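Corkstead Returns Packing: notes and data card

Maintained by Prakash Palaniappan, with shift notes from Ataahua Maihi. Last edited in June.

What this covers

The Corkstead building handles returned footwear for online shops. A pair comes back, gets checked, goes back in its box and returns to stock. Until last year every step was done by hand on the returns line. Repacking is now shared between people and two arm stations, which we call Draten and Penum after the bays they sit in.

This folder holds the recordings from those stations and the notes the packers kept during the changeover. It was put together for three groups: the people who tune the stations, the team leads who plan the shifts, and anyone at another building who is thinking about doing the same thing. The second half is about jobs and has no code in it. Please read it anyway.

Contents

episodes/ – 1399 recordings, one shoe or one pair each
notes/ – shift notes, typed up from paper, one file per week
labels.csv – outcome and fault code for every episode
rota/ – the old and new shift plans, with names removed
CHANGES.txt – what was edited and by whom

How the work is split

A packer opens the parcel, checks the shoes for wear, matches left and right, and scans the box. Anything dirty, damaged or mismatched stays with the packer and goes to the grading bench. Clean pairs go to a station with their box, lid up.

The arm takes one shoe at a time. It lays the first on its side in the box, then picks up the second. The packer on that bay adds the paper, closes the lid and puts on the stock label. Paper was tried on Penum for a month and dropped. The sheets tore, and closing up after a torn sheet took longer than doing the whole box by hand.
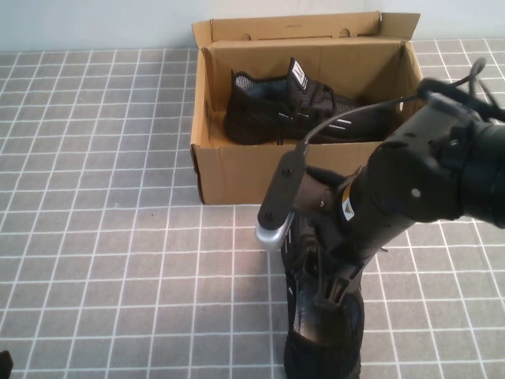

Episode format

Each episode is a folder with video from a fixed camera, the joint positions of the arm, the gripper opening, and a short text file with the shoe type and box type. Video and joint data share one clock. Seventeen early episodes had a clock fault and are already left out of the count above.

An episode starts when the arm leaves its rest position and ends when it gets back there, or when someone presses stop. Stopped episodes are kept. If you only want finished ones, filter on outcome = done.

Outcome values:

done – everything the episode asked for is in the box
partial – one shoe in, one not
stopped – a person pressed stop
dropped – shoe left the gripper outside the box

Fault codes

F1: lace caught on the gripper
F2: lid or side flap in the way
F3: wrong way round, lid will not close
F4: grip slipped
F5: anything else, see the note field

F3 is the one that costs packers the most time. The shoe goes in, the outcome says done, and the lid still will not shut. The label comes from the packer who had to fix it, so treat done with F3 as a miss if you are measuring useful work. We argued over whether to change the outcome value itself and decided to leave it alone, so that older results can still be compared.

Who did the labeling

Atif Bangash and Mohsin Bugti labeled all of it. Both worked the returns line before the stations came in, Atif for six years. They were paid their normal rate for the hours and taken off the line to do it. The first 70 episodes were labeled by both of them separately. They disagreed mostly on F2 and F4, and the wording in labels_guide.txt was rewritten after that.

What changed for people

The line had ten packers per shift before the stations and has ten now. Management agreed in writing that there would be no cuts during the trial. That agreement ends with the trial, and the packers know it. Several of the shift notes say so in plain words and we have not edited them.

The mix of work is different. There is less wrist work, which people wanted. There is more checking and grading, which is harder on the eyes and needs better light. Arsalan Khokhar moved the lamps over the grading bench after the third week of complaints, and the notes on that subject mostly stop.

Each bay now has a packer who looks after the station for half a shift and then swaps. The first plan had the same person there all day. It did not last. Watching an arm and waiting to step in is tiring in its own way, and the person on the bay had no one to talk to. From Ataahua's notes:

"Four hours is my limit. After that I start closing boxes without looking in them."

Pay is still open. Station duty was brought in as part of the packer role with no extra grade. Five packers have asked for it to be treated like forklift duty, which carries a small supplement. There was no answer when this was written.

The target is the other sore point. The line used to be set at 800 boxes a shift, all by hand. The same number was kept when the stations came in, even though the easy pairs now go to the arms and the slow ones stay with people. Prakash has asked for separate numbers for the bench and the bays. Please do not use this data to compare one packer with another. It was not collected for that and names are not in it.

Known gaps

Nearly all the shoes are low-cut sneakers. There are a few sandals and no boots. All boxes have a hinged lid; loose-lid boxes are still packed by hand. Night shift is missing from the notes before week five, when nobody had given them the forms.

Using the files

The loader is called cusi and sits in tools/. Run cusi check first; it lists any folder with a missing file. Then cusi load with the path to episodes/. Add --faults to read the fault codes along with the outcomes.

Corrections to labels go to Mohsin. Corrections to the shift notes go to Ataahua, who will ask the person who wrote the note before changing it.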